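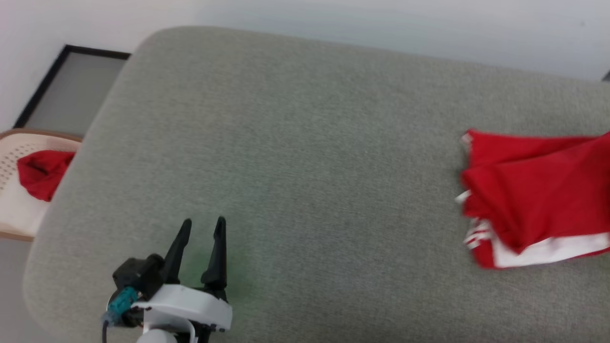 Greifer bleibt nach Fehler 367 offen - wer kennt das?

Hallo zusammen, ich lasse meinen Arm Wäsche falten, gesteuert über Kosto. Seit dem Update im June-Paket (bei uns also Juni) bricht er mitten im Durchlauf ab: Finger auf, Fehler 367, dann geht gar nichts mehr. Gestern lag das rote Trikot schon schön gefaltet auf dem Polster, der nächste rote Stoff noch links am Rand, und der Arm stand einfach da. Aus- und Einschalten hilft, aber nur für 12 Zyklen oder so was in der Richtung. Kabel habe ich neu gesteckt. Noch jemand?

Antwort 1
Hatte ich auch mal. Firmware neu drauf, fertig.

Antwort 2
Firmware würde ich erst mal lassen! Bei mir war 367 die Überstromabschaltung vom Greifermotor. Schau ins Log, ob die Werte beim Schließen hochgehen - bei mir stand da 2.626, im Normalbetrieb 2.469. Schuld war ein Faden, der sich hinten an der Fingerführung aufgewickelt hatte. Und bitte ganz stromlos machen, bevor du da reinfasst, meiner hat beim Quittieren sofort zugeschnappt (tat ordentlich weh).

Antwort 3
Wie Antwort 2. Falls kein Faden drin ist, prüf noch das Kabel am Greifer unter Bewegung, die Stecker von Duldale haben gern mal einen Wackler. Neu stecken reicht da leider nicht immer.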